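Front desk, shop diary, 6 Jun 2026

Opened at nine. Reader paired on the second attempt.
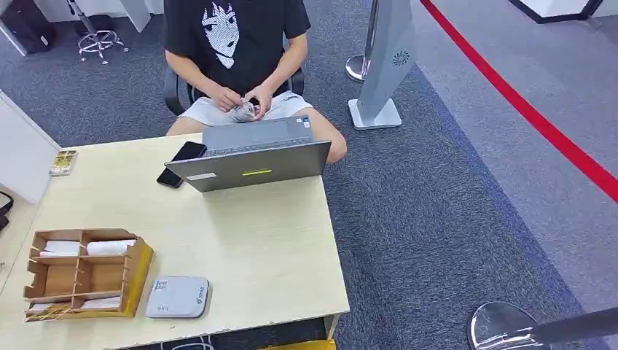

The counter laptop has been slow again, so I spent the first half hour on that before looking at anything else. Startup to a usable browser took just over four minutes. Two sync clients were set to launch at login and both were indexing the same folder of scanned receipts. Removed one, restarted, got it down to a minute and a half. Battery still drops from 40 percent to nothing without warning, so it stays on mains whenever there is a long job. The new battery is on the September budget with the door closer.

Desk next. It is a small desk and it has to do three jobs: repairs intake, payments, and paperwork for the Zeltdale pickups. I have been trying to fix the layout for two weeks. Present rules, as written on the inside of the stock cupboard:

Laptop in the middle, lid toward the customer side.
Cardboard organizer on one side, never behind the laptop.
Phone anywhere but on top of the paperwork.
No food wrappers on the desk after ten.

The organizer is the weak part. It is plain cardboard, folded and slotted, and it was bought to hold envelopes. It now holds whatever is in somebody's hand when they pass. White rolls in the upper compartments, paper and string or rubber bands in the lower front slot. The string is the problem. It gets into the paper, and when you pull out a slip you get a loop of it as well. I would like all string moved to the drawer. I have said so before, in this diary, in April.

Considered replacing the organizer with the steel one from the Fotum catalog. It is 500 mm wide. The free width beside the laptop is less than that with the lid open, and I am not moving the laptop again. Makokha do a narrower one with a closed back but it has only two compartments. Left it. Cardboard is adequate as long as nothing heavy goes in the top, and it costs nothing to replace.

Morning count of jobs waiting: fewer than last Saturday's list had suggested, as three were entered twice. The duplicates came from the old intake form, which lets you press Save while the first save is still going. I have put a note on the form. The proper fix is to disable the button and I will ask Zoila Urrego to do that when she is in, she wrote the form.

Job 1506 went out before lunch. Desk lamp, intermittent. Fault was a cracked joint where the cable enters the base, visible only with the strain relief off. Reflowed it, replaced the relief, flexed the cable fifty times in each direction with the lamp on and had no dropout. Customer paid by card. Receipt sent by email, no paper.

Job 2162 is less straightforward. It is a Zumdale radio with hum on both bands. Replaced the main filter capacitor yesterday and the hum fell but did not go. Measured ripple again this morning and it is within what I would expect, so the remaining hum is coming in somewhere after the supply. Suspect the ground return on the volume control. The track has been repaired once already by someone with a very large iron. Did not start on it today, as it needs a clear bench and a clear hour and I had neither. The chassis is on the shelf with the screws taped to the lid.

Rang the customer to say so. She is in no hurry.

Afternoon was paperwork. The numbering went wrong at the start of the year when we changed from one book to the form, and there is a gap between the last number in the book and the first on screen. I had been meaning to write down what happened, so for the record: the form was given a starting number well clear of the book so the two could not collide while both were in use. No jobs are missing. The book is closed, ruled off and in the cupboard. Anyone looking for an older repair should look there first and then in the scanned folder, which is now indexed only once.

Zoila came in at three and looked at the form. The button was a five-minute change. She also made the phone number a required field, which I had not asked for but should have. We tested it with a dummy entry, saved three times as fast as I could press, and got one record. Deleted the dummy.

She thinks the desk should be turned so that the person sitting has the wall behind them. I can see the argument. Against it, the mains socket is where it is, and a cable across the floor at a counter is a trip hazard whatever you cover it with. We measured anyway. With the desk turned there would be 80 cm for the chair, enough to sit down but tight to get out past the armrests. Decision: leave it for now and look at it again when the socket is moved, if the socket is moved.

Other items.

Card reader charged overnight and lasted the whole day. Last week it went flat at four, so I now think it had simply been left off the cable — no fault to chase.

Label printer out of the small labels. Large ones will do, cut in half. Ordered two rolls.

Office chair: gas lift is sinking slowly under load, roughly 2 cm over the morning. Usable. A replacement cylinder is cheaper than a chair, but the old one has to come out of the base, and the last time I did this it took a pipe wrench and most of an evening.

Wiped the desk down at closing. Emptied the lower slot of the organizer, sorted the paper into keep and recycle, and put the string in the drawer. The keep pile was four slips. One of them was the guarantee for the door closer, so that can come off the September list if they accept the date on it.

Tomorrow: 2162, ground return first. Bring the fine tip for the iron, it is at home.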